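Pilling on dark knits, part 2

After the last post Ji-hoon Hyun wrote to ask why his sweaters pill worst under the arms and at the side seams. The cause is abrasion. Short fibers work loose from the yarn, tangle, and stay anchored by the longer fibers still held in the knit. Loosely twisted yarn gives up fibers sooner.
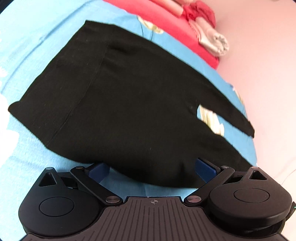
Blends are the harder case. Pure wool pills tend to break off after a while. Acrylic and polyester are strong enough to hold the pill in place, so it has to be cut. I use a battery shaver on the low guard, fabric flat, no pressure. A pumice stone also works on heavy gauges but thins the cloth.

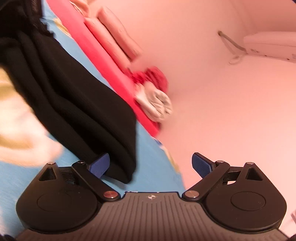
Washing: inside out, cold, shortest cycle, in a mesh bag. I kept a log through June and the low spin setting made a bigger difference than the detergent did. Towels in the same load undo all of it.

Kyung-hwa Seok dries hers on a rack over the tub. I use the bed, which takes longer but keeps the hem straight. Lint rollers next time.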